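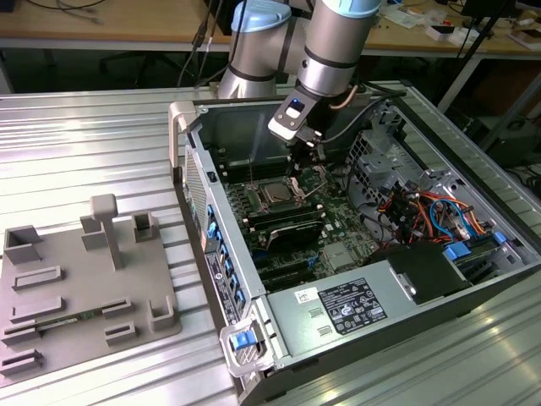 The arm at station 2, gripper over the processor.

The visitors were let in at 10 and given badges with no names on them. Nesma Samir took hers from the box and clipped it to her collar. She had worked for Wemorik for 13 years, on the buying side, and had been to many open days. Tradden's was smaller than most. There was coffee on a filing cabinet and a printed sheet headed ORDER OF WORK.

The sheet listed 28 steps. Step 1 was the side panel, which had been taken off beforehand. The tower lay on its side on the aluminum rails with its wiring showing, red and yellow and orange, the way it would have looked to anyone who opened it to clean out the dust.

"Memory goes in last," said the engineer, a man named Marsden. "We start at the processor."

The fingers stood just over the socket. A blue light showed on the gripper housing. Nesma wrote the time on her sheet.

"What is it waiting for?"

"It's checking its position against the fixture." He pointed to the gray tray at the left of the table. "That's printed. If the tray moves two millimeters, we stop and start over."

"How often does the tray move?"

"When people lean on the table."

The man from Dovunico took his hand off the table.

The arm came down. It touched the end of the lever, backed off, and came down again at a slightly different angle. The motor noise was lower than she had expected. On the third approach the lever lifted and stayed up. Marsden read a number off his laptop and typed something next to it.

Nesma had spent her first two years at Wemorik doing this work by hand, in a room with one window. The levers had been stiff. She had held each one with her thumb and developed a callus, which she had kept for some time after moving upstairs. She looked at the thumb now. There was no mark on it.

"What does a person take for that step?" the man from Dovunico asked.

"Four seconds," Nesma said.

Marsden looked up. "We have it as six."

"Six if you're new."

He changed the figure in his table. The arm had already gone on to step 5 and was holding above the board. Nesma turned the sheet over to see whether the remaining steps were on the back. They were, in smaller type. She moved her coffee to the filing cabinet and went to stand nearer the table, keeping both hands behind her.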